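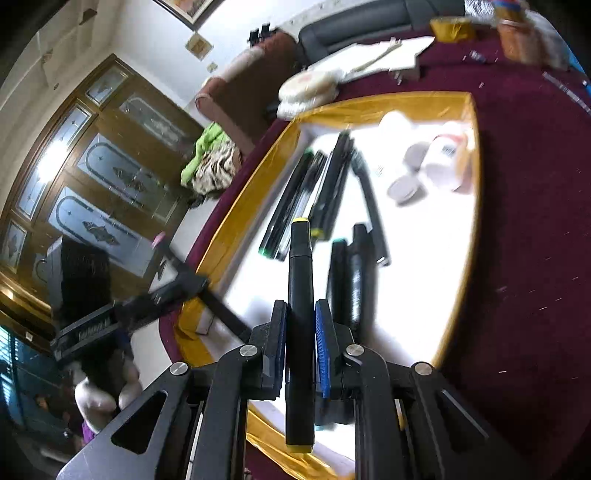 Pens and markers on the tray, maroon tablecloth.

Olldale Film Society, members' evening, Feb 21, 2018
Talk notes: running a short film night in a room that wasn't built for one

Hi everybody. Grab a seat, there are a few left down the side. I'll go for 25 minutes and then we'll just talk.

So, I program the shorts night at the Sultgate. If you haven't been, it's the old seed store behind the bus station, long and thin with a terrible echo. We've been showing films in there for 7 years now and I still trip on the same step.

(Ask who's been. Ask who's been and left early, get a laugh hopefully.)

I want to talk about the order. People always ask me how I pick the films, and I will get to that, but picking is the easy half. The order is what keeps me up. You can take ten good shorts and put them in the wrong order and the whole room goes dead by film four. I've done it. February two years ago, I ran three slow black and white pieces in a row, all beautiful, and by the third one all I could hear was coats.

What I do now is write every title on a slip of paper and lay them out on the kitchen floor. Length in one corner, loud or quiet in the other. Then I walk up and down. My first film is always under five minutes and always has a person talking in it. People are still finding their seats and whispering, and a voice on the screen quiets them down faster than I ever could.

Second film can be odd. They've settled, they trust you a little, go ahead and show them the one with the horse.

(Play the horse clip. Sound OFF until the second cut, it's way too loud.)

I try not to put two animations together, or two films with a death in them. And if something is really funny, give it some air on the other side - the film after a big laugh gets no attention for its first minute. I usually put titles there, or one of those ones that opens on a long view of a field.

OK, picking. Last year we had 559 submissions. I know! The year before it was a shoebox. I watched the first minute of everything and the whole of most things, and I'd love to tell you I had a system. I had a notebook and a lot of toast. What I look for in that first minute is whether the filmmaker knows where to put the sound. Bad picture I can live with. Bad sound in the Sultgate, with that echo, and you lose every word.

Please, if you make films, send us a version with subtitles burned in. I can't say this enough. Half the room is behind a pillar and the other half is under the heater.

Money, quickly. The night costs us $600, and that's the room, the license fees for the older films and the projector hire from Skyrme. We used to own a projector. It died during a documentary about bees and we've hired ever since. Door money covers it if it isn't snowing. What we take at the bar belongs to the Sultgate, so don't plan your own night around bar money unless you've got that in writing.

(If running late skip to Tarkby.)

Intermissions. I'm for them, I know plenty of you aren't. With continuous showings people can drift in and out, sure, and it feels relaxed, but every time that door opens you get a big bar of light right across the screen. We tried it for a season. Now we do two halves and a proper break, and the talk in the break is half the reason people come. I've heard better arguments by the coffee urn than in any Q&A.

On Q&As - keep them short, and have the first question ready yourself. Ask about something small. "Where did you find that kitchen?" will get you ten good minutes. "What inspired you?" gets you a shrug.

Tarkby. Some of you came on the bus with us last summer when we did the outdoor one in Tarkby, on the side of the grain barn. Loved it. Would do a lot of it differently. It doesn't get dark enough until way later than you think, so we stood around in a field for ages and I ran out of things to say. The wall has a drainpipe down it and every single face had a drainpipe in it. But the sound was gorgeous, no echo at all, and there were kids lying on blankets watching a silent film from start to finish.

We're going back this year, with a sheet.

(Show the Tarkby film now, 4 min. Lights - switch is by the left door, the one that sticks.)

Things to mention before questions:
Next Sultgate night, slips for titles are by the urn.
Chairs need stacking after, please, in sixes.
Somebody left a gray scarf last time.

Questions.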